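Residuals

The method was Pisharody's. Before each block of trials the arm moved above the tape cross, looked down, and corrected its estimate of where the table was. The correction was written to a log. The log had 2,275 entries when Genalyn Lagman was asked to find out why the placement error had stopped shrinking.

She began with the obvious causes. She checked the mount screws. She reran the lens calibration with the Ernell target and got the same numbers as in April. She replaced the Liem cable, which had a bent pin, and the error stayed where it was.

"It's noise," said Sutrisno Wibisono. "Report the mean."

"Noise doesn't have a direction."

She plotted the residuals by approach height. High up, they scattered. Low down, they leaned to the right, every one of them. The fitting code drew a single straight line through each strip and assumed the strip deserved it. She pulled the stored views and opened one.

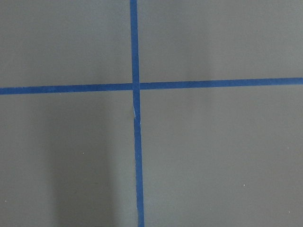 Under the crossing, the blue edge had a nick in it, and past the nick the strip resumed slightly to the right. The fit split the difference. At low height the lower segment supplied most of the edge points, and the estimate went with them.

She masked the points below the crossing and ran 60 trials. The lean was gone from 27 of the 33 low approaches. The other six had a smaller one, which she could not explain and recorded as unexplained.

Pisharody read the draft standing up. He asked whether she had replaced the tape.

"No. All the earlier data was taken against it."

"So it stays."

"Until the paper is out."

He signed the sheet. She started the next block, and the arm moved above the cross and looked down.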